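Chapter 4: Two Hands Are Harder Than One

By the end of Chapter 3 you had one working hand-held gripper on the bench. Now we build its twin, and then we take the pair somewhere untidy. I say untidy because benches flatter everything! My first gripper, which I called Munari, picked up wooden blocks all afternoon and then made a complete mess of a tea towel.
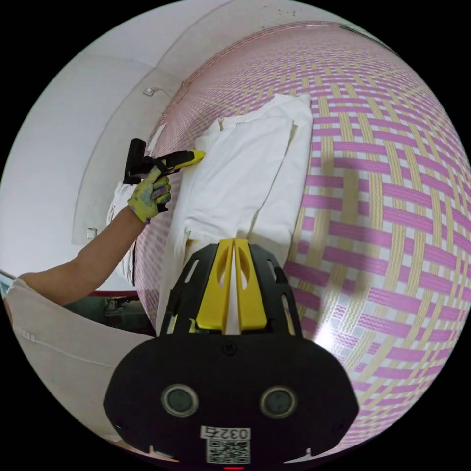

Soft fingers are the part I get asked about most, and the part I changed most often (16 versions, if you count the ones that split). Stiff fingers pinch cloth at one point and let the rest slide away. What you want is a finger that gives a little in the middle, and the oval cutout in each of the yellow ones is the bit to look at before you start drawing your own. A creased white pillow is a good thing to practise on - big, floppy and very hard to break.

Farzana Siddiqui, who shares the workshop with me, prints hers at a slower speed than I do and gets cleaner edges. Try both. I keep all my settings in a notebook marked Orkum, and you'll want something similar by the time we reach the wiring.
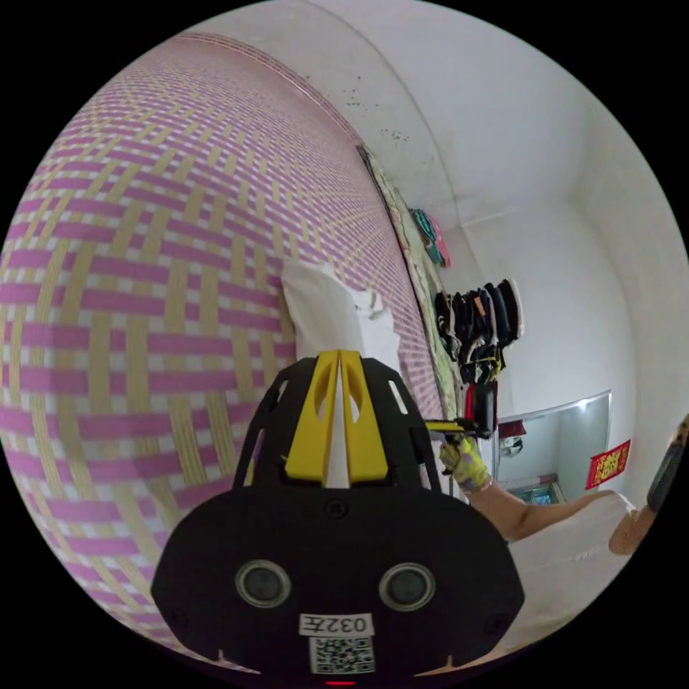 Fig. 4.2 One gripper in front, the second in a gloved hand, over the woven mat.

Before you cut anything, lay out the parts from the list in section 4.1 and check that you have two of every bracket. I didn't, and lost an evening to it.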